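Unit 4 handout: looking after the hand-held grippers
Rodica Radu, Tuesday section

The Stadgate cell has two hand-held grippers, left and right, and one table. The Studby manual says to service the grippers every 3,000 closes. I don't trust that number. It treats an easy grasp and a bad one as the same thing, and the grippers don't.

Before a shift, do this with each gripper:

1. Close it fully and look down the seam between the fingers. The gap should be even from tip to root. If it's wider at the tip, check the screws in the finger tops before you blame the linkage. Most "bent arms" reported to me in August were screws.

2. Look at the eyelets at the pivots. Work the trigger slowly and watch for side play. The manual says a little is fine and never says how much. Our rule: if you can see it, log it.

3. Bring the closed fingers down to a low, thin part on the table and stop before you push. The housing's gray tray is a good target.

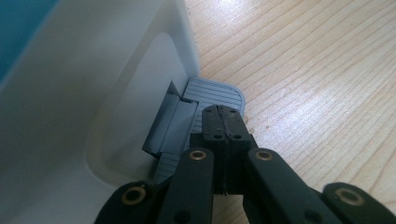
Fig. 1. Closed fingers at the ridged tray, low on the white housing.

The Barbu checklist calls this last step a calibration. It isn't one. You learn whether you can place the tips where you mean to, and that's all you learn. Write "tip check" in the log, please.

4. Run the cup task with the bin lid open and a bag in. Paper cups are a fair test of grip force because they show a crushed rim right away. Hold one on its side over the metal cup and look at the rim on both sides of the jaw. Keep the other gripper open and near the bin, and keep both cables behind your hands. A snagged cable feels a lot like a stiff trigger, and we've swapped good triggers over it. 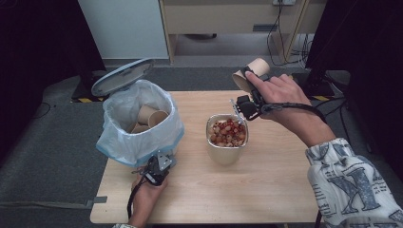 What to write down

Gripper side, screws touched (which ones), play seen or not, cups crushed. Skip "works fine." Last term's Lamia log had 49 entries and 3 of them named a screw, so I can't tell you what was fixed or whether it needed fixing.

For next week: bring one log entry you don't believe and say why.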